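Mallet is a two-armed robot that has never left a computer. It exists as a model inside a rendered bedroom, and since November the team at Cilum has used it to gather examples of household work: lifting a tray, straightening a blanket, putting small things back on a cabinet. The set stands at 3,053 accepted episodes. Another 870 are needed to reach the planned total of 3,923.

An episode begins when the operator takes hold of two hand controllers and ends when the task is done or 40 seconds have passed. Joint angles, gripper commands and the view from the robot's own cameras are saved together at every step. The learning system, Piltulau, is later trained to predict the operator's next movement from what the cameras show.

Thierry Collet, who runs the recording desk, keeps the rooms untidy. Objects are placed by a script that draws their positions at random, and the camera's angle is varied as well, so that the model does not come to rely on a level floor line. 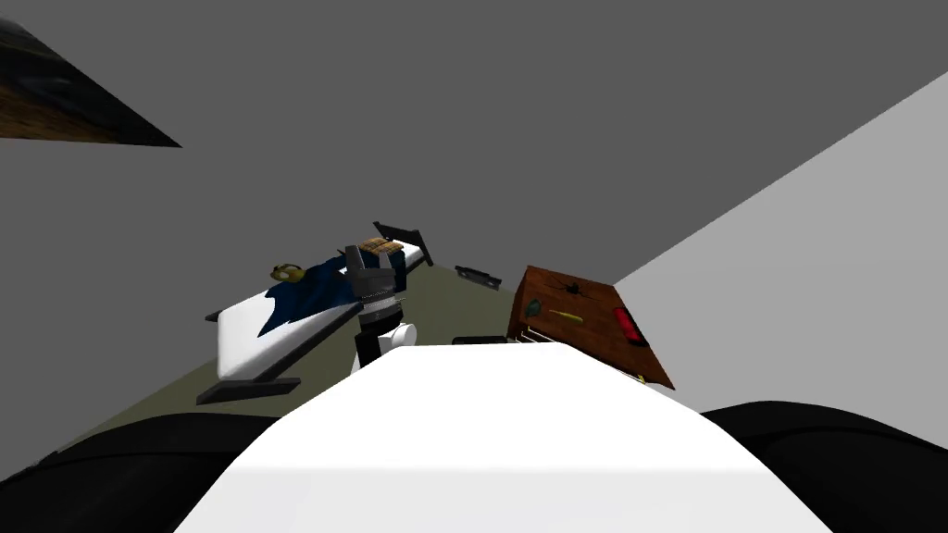 Mallet's gripper raised over the bed in a simulated room, with a wooden tray on the mattress.

Cloth is the slow part. A tray is a rigid body and costs the simulator very little, but a blanket must be solved as a mesh of linked points, and a coarse mesh folds in ways real fabric would not. Romain Huet rewrote the contact settings twice before operators could pinch an edge without the fingers passing through it. Episodes recorded under the older settings were thrown out.

Failed attempts are handled differently. If the gripper misses and the operator recovers, the episode stays in, and the recovery is tagged with its start and end times. An episode that ends in failure goes to a separate store, called Dresside, and is used only for testing the success detector.

Each accepted episode is replayed once from its saved commands. Where the replay ends with an object more than 2 centimetres from its recorded position, the episode is rejected and the task goes back into the queue.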